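Kitstead Library's Puzzle Swap Passes 1,000 Boxes

12/3/21
By Ertuğrul Sönmez

The jigsaw puzzle swap at Kitstead Library has passed a mark that seemed a long way off when it opened on a single cart by the front desk - 1,000 boxes given a new home! The box that did it was a harbor at sunset, slightly dented at one corner, and it went out the door under the arm of a very happy Dralley resident who had driven over for something else entirely.

If you haven't been in, the swap couldn't be simpler. You bring a puzzle you've finished, put it on the shelf, and take one you haven't done. There is no card to fill out and no due date, and if you fall in love with the one you took home you can keep it for good (just bring a different one in its place). The shelves are along the back wall past the large-print books, sorted by size, with the children's puzzles down low where small hands can get at them.

What makes a visit so much fun is the range. On my last trip I found a map of old railroad lines, a wall of doughnuts, three different lighthouses and a round puzzle of a barn owl that I am still kicking myself for not grabbing. The hard ones go fastest. A box of nothing but blue marbles has been around town so many times that people have started writing their finishing dates inside the lid, along with remarks, not all of them polite.

That habit has spread, and I love it. Open almost any lid now and you'll find a little history in pencil. "Done over a snowy weekend, sky is awful, start with the boats." "Missing one piece of the red roof, sorry, blame the dog." The library asks only that you be up front about missing pieces, and there is a strip of masking tape and a marker on the shelf for that purpose. A spare-parts tin sits next to it for strays that turn up under couches, and every so often somebody makes a match.

The next big thing is the winter race, which is back in February at the Javodham Hall. Teams of 2 will get the same sealed 500-piece puzzle and the first pair to finish wins a gift basket from Lazaridis Bakery and the right to choose next year's picture. Last time 156 people signed up, and the room got so quiet in the final stretch that you could hear the pieces click. Then the winning table let out a whoop that must have carried to the river.

There will be a slower table too, for anyone who likes company more than competition. It will have the largest puzzle the swap has ever taken in - 1,897 pieces, an odd number that comes from its curved edge - and people can sit down, put in a few, and wander off for coffee. I plan to spend most of my day there.
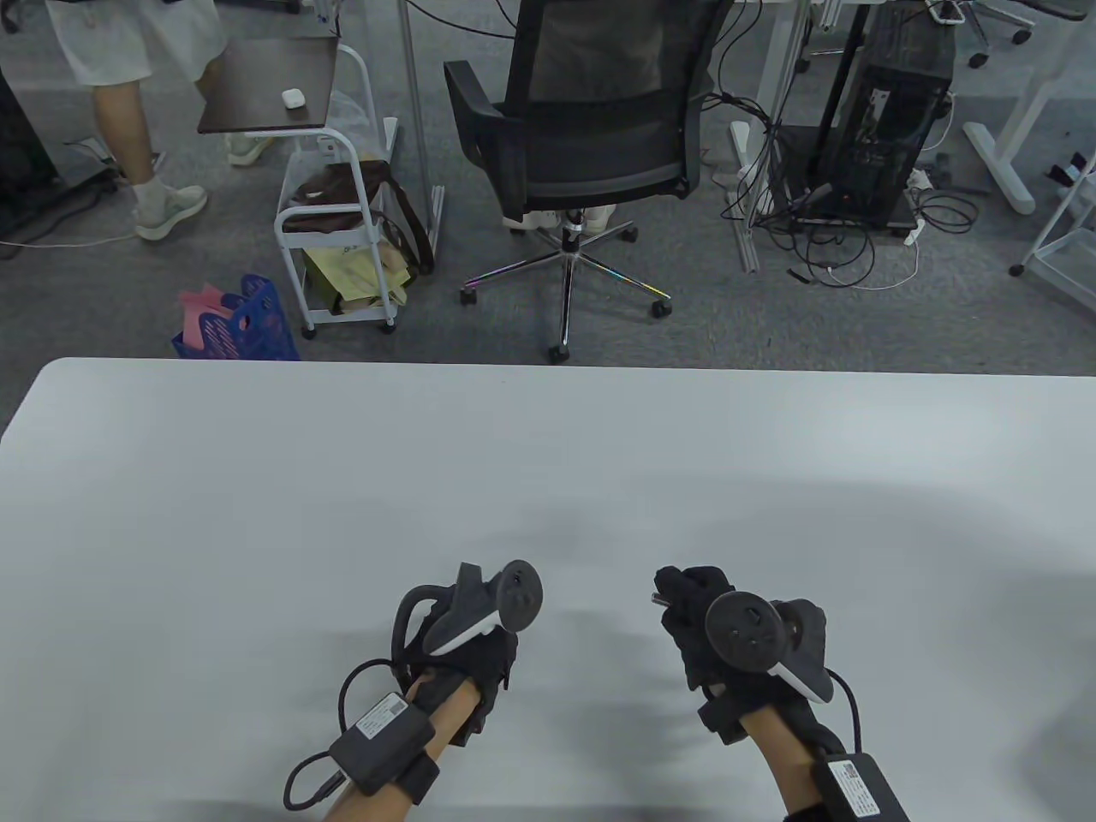
Can you enter the race if you don't have a partner? Solo entrants are welcome and will be paired up at the door, so come a little early and put your name on the single sign-up sheet.

Some of the best teams have started that way. One pair who met over a very tricky field of sunflowers have entered together ever since, and they now trade boxes by leaving them on each other's porches. They have a system, too: one sorts edges while the other pulls out anything with writing on it. I tried it at home on a street market puzzle and had the border together before my tea was cold, a personal best by a mile.

Sign-up sheets are at the library's front desk and at the bakery counter. Puzzles for the swap can be dropped off whenever the library is open, with a rubber band around the box if the lid is loose. Boxes for younger children are especially wanted right now, as the low shelf has been looking pretty thin - and if anybody brings back that barn owl, please let me know.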